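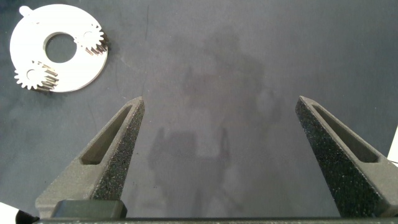 # Chapter 4: Sequencing Contact Tasks in Software

A planner that moves an arm through free space may ignore most of what the world does in return. Once parts must be fitted together, that freedom ends. This chapter treats the software that decides which part to pick, where to place it, and when to stop pushing.

The running task is a small gear assembly: a round carrier plate, its pegs, and the spur gears that belong on them. The task looks simple on paper, yet it exercises every layer built in Chapters 1 through 3. Perception must report the pose of each gear and each peg in a common frame. The planner must choose an order and a grasp. The controller must then bring bore and peg together under a force limit.

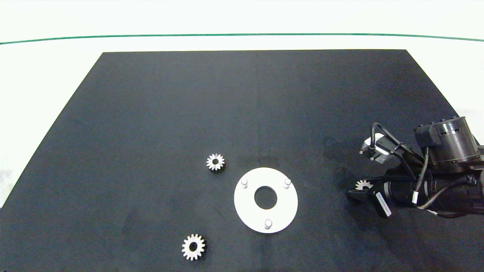 Section 4.1 defines the task state as a table of parts, poses, and open pegs. Section 4.2 compares fixed sequences with replanning after every placement. Section 4.3, adapted from lecture notes by Sawsan Yammine and Tín Giáp, develops a spiral search for the peg, with the force loop running at 500 Hz and pose updates arriving at 20 Hz — a gap in rates that the reader should keep in mind throughout.

Readers should have the Hastel simulator installed before attempting the exercises.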